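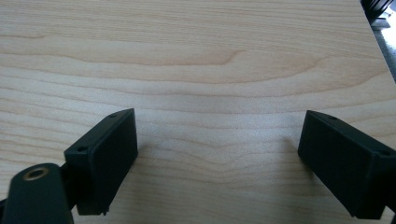

Drevdale, September

Long one tonight, sorry, diary. I got home from robotics club with sore thumbs and a head full of stuff I want to get down before I forget it.

So we finally have a table all to ourselves! Jitstead (that's our team, I still don't love the name, I voted for Escobar) got moved over to the wood one, and Anisa and I spent the first part of the session just practicing with the hand gripper, opening and closing it over the tabletop with nothing in it. It sounds dull and it kind of was, but Damian wants all of us to have the feel of it before we start picking up real parts. Squeeze slow, let go slow, keep your wrist level. Mine kept tipping to the left. Anisa says I hold it like a hair dryer.

The two fingers are plain black blocks, flat on the inside, and I spent a long time last week arguing that they should have some kind of rubber on them. I still think so. A smooth face against a smooth part is asking for trouble, and the parts for the sorting task are the slick kind, little caps and tubes mostly. Anisa thinks we should try it bare first and see what we drop. Fine. We'll do 11 tries each next time, bare, and write down every drop, and then I get to glue something on if I'm right. She made me shake on it.

I also learned the word chamfer today, which is the cut-off corner on an edge. The fingers have them. I have now said chamfer to Mom, to my brother and to the dog.

The other thing we did was go over the rules for Sundach, finally, all of them, out loud. It's a sorting challenge, you get 13 minutes on the table, and you lose points if anything rolls off the edge, even if you catch it. Even if you catch it! I had been planning my whole strategy on catching it. There's also a notebook you have to hand in, and mine so far is two pages and a drawing of a crab claw, so that's a weekend gone. Damian said to put in the boring stuff too, like which screws we took out and put back, and what we changed and why. I asked if "because Anisa said so" counts as a why and he said to write a full sentence.

Then we tried to settle who drives. Anisa has steadier hands, no contest, but I'm quicker at seeing which bin a part goes to, so for now she's on the gripper and I call the bins. We ran through it with pretend parts. I'd yell "blue cap, far bin!" and she'd close on thin air and swing over and let go, very serious face, and the kids at the next table thought we'd lost it. I got the giggles so bad I called a bin that doesn't exist.

We did find out that I talk too fast. She's still letting go of one when I'm yelling the next. So new rule, I wait until the fingers are all the way open before I say anything. I lasted maybe four parts. Going to practice on my brother with the salad tongs.

Money stuff: the team account has 868 dollars in it, which sounded like a fortune until Damian read out the entry fee and the van. There's talk of a bake sale. I said I'd do lemon bars and then remembered I've never made lemon bars.

Things to bring next time: the good pencil, graph paper, hair tie, my rubber scraps (just in case, Anisa, just in case), and a snack that doesn't leave crumbs on the table. Also I have to ask Dad if he can do the late pickup, we're staying until seven from now on.

Okay, bed. My thumbs really do hurt.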